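Equipment planning at Bradlow: one arm first, the rest later
December 2020

Bradlow runs a tableware packing and inspection shop in Sustetdale. Its equipment planner spoke with us about the purchase of the shop's first robot arm, which was approved in August after two earlier requests were turned down.

The first request covered a complete cell, with conveyor, guarding and two arms. "It was priced as one item, so it was refused as one item," the planner said. The version that passed had 14 budget lines, and each could be deferred separately. The arm, the controller and one parallel gripper were ordered at once. The conveyor was moved to the next fiscal year.

Quotes were taken from Rao and Fokier. Rao had the lower purchase price but a delivery time of 19 weeks. Fokier quoted 14 weeks and included spare fingers and a wrist camera. The order went to Fokier. The planner would not discuss the price difference, except to say that it was smaller than the cost of the delay.

Asked what is most often left out of a first budget, the planner named fingers and mounting hardware. "People price the arm to the dollar and write 'tooling' next to it with a round number. Fingers wear. Brackets get changed when the product changes. We set aside 30 percent of the gripper price per year for that, and I would not go lower."

Bowls were chosen as the first product. A shallow bowl can be taken by the rim, with one finger inside and one outside, and a plain parallel gripper is enough for the work.
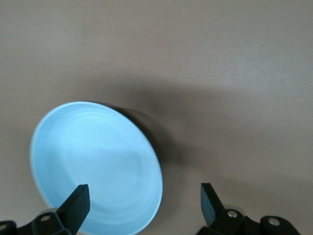 Plates are a different matter. They lie too flat for the present fingers, and the planner expects to request a suction tool for them. That request will be written as a separate line, with its own air supply and filter costs. "The compressor we have is fully used. If I leave that out, the tool arrives and sits on a shelf."

Training was budgeted under labor and does not appear in the equipment total. The service contract is renewed yearly, and the second arm has not been scheduled.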